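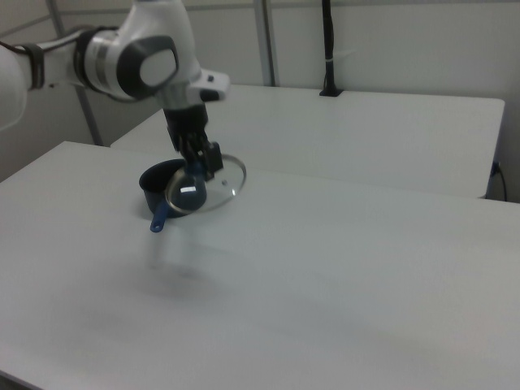
The arm on the lids bench, holding a saucepan lid by the knob.

Forum > Warehouse, Returns and Packing > Changes at work

Thread: Arm on the returns bench, six months in

benchside_lu
Posted 13 January 2023

Hello all, long-time reader, and I promised a few of you in the summer that I'd come back and say how it was going, so put the kettle on because I do go on a bit.

For anyone new, I'm at Tranmont, on cookware returns. Pans come back from the shops and from people's homes, and we check them, match them with their lids and decide whether they go back out, go to seconds or go for scrap. There are 15 of us on the floor across the two shifts. The arm came in July and it does one job, lids. It takes hold of the knob, lifts the lid off, and later on it puts it back. The small saucepans were the first line they gave it and they're still what it does best.

I was dead against it, I'll admit. I've done lids for years and I had a picture in my head of being handed my coat. What happened was that I got moved one bench along, to inspection, and my wrists have stopped aching at night. I hadn't realised how much of my day was just lifting glass. We put 2,893 pans through in the week before Christmas and I went home tired in the ordinary way and cooked a proper tea.

What I miss is the talking. Lids was a two-person bench, and you stood opposite somebody all day and heard about their kitchen extension and their mum's hip. Inspection is one person and a lamp. I did bring this up and I'll tell you how that went if anybody wants to know!

Lucero

oldhand_packing
Lovely to hear from you Lucero, and very glad about the wrists. I'm going to be the grump though. "Moved one bench along" is fine while there's a bench to be moved to. We had the same speech at Fimness when the carton erector came in, and yes, everybody kept their job that year, and then when people left they weren't replaced. There were seven of us on my line and now there are four. No one was sacked so it never counts as a loss in anybody's newsletter.

Not having a go at you. I'd just ask what happens when the next person retires.

roxana_c
Roxana Cáceres, different firm (Indside, the kitchenware side). I look after a cell much like that one, so I suppose I'm the enemy, but I came up off the packing floor and I do try to remember it.

I think oldhand is right to ask and I also think it's the wrong machine to be frightened of. A lid is a fiddly thing to give an arm. It's round, it's see-through, it has one place you can sensibly hold it, and it wants to tip. Ours gets through a shift well enough on the shapes it knows, and then somebody sends back a lid with a loose knob and it needs a person who knows what a loose knob feels like. I've got two people who used to do lids by hand and they're far better at setting up the grip than I am. They look at a new lid and tell me where it'll swing before we've tried it.

Where I'd push is pay. Mine went up a grade when they learnt the setting up, and it took me the best part of a year to get it agreed. Lucero, did yours change?

benchside_lu
It did not, Roxana, and now you've got me thinking. I do the morning start on it, I clear it when it stops, and I showed the late shift how to do both. I've been calling that "keeping an eye".

oldhand, fair question. Two are due to retire this year. I asked, and was told it would be "looked at in the round", so make of that what you will.

pete_nights
Keeping an eye is a job. Write down everything you do for it for a fortnight, with times, and take the list in with you. That's how we got ours sorted at Golestani. Before that the night shift was clearing stoppages for nothing, and the day shift had an engineer to ring.

I don't agree about the talking, by the way. I like my bench quiet. I've had years of other people's kitchen extensions.

oldhand_packing
Pete you'd be happy in a cupboard.

Roxana, I'll give you the grading. If they all did it like that I'd moan less. But you said yourself it took a year, and you were on the inside pushing. Who's pushing at Tranmont?

roxana_c
I can't argue with that. It shouldn't hang on whether the person running the cell happens to have packed boxes once. I'd want it settled before the thing is bolted down, who sets it up, who clears it and what they're paid for it, because afterwards everyone is busy and it slides.

tinlid
Bit of a side question, sorry. We're getting one in the spring and our supervisor says it'll do 1,000 lids a shift. Does that sound right to anyone? We do nothing like that by hand.

roxana_c
Ask which lids, and ask whether that's with somebody feeding it. I wouldn't plan anybody's hours on that number until you've watched it on your own stock for a few weeks, scratched ones and sticky ones included.

benchside_lu
What she said, tinlid. And go and stand by it in the first week even if you're not asked to. I kept away out of sulkiness and had to learn it all second-hand.

About the talking, since two of you messaged me. They've turned the inspection benches so we face each other in pairs, lamps and all. It took over a month and a lot of reminding, but I now know everything there is to know about Denise's new boiler. I've started Pete's list as well, and I'm on the second page already.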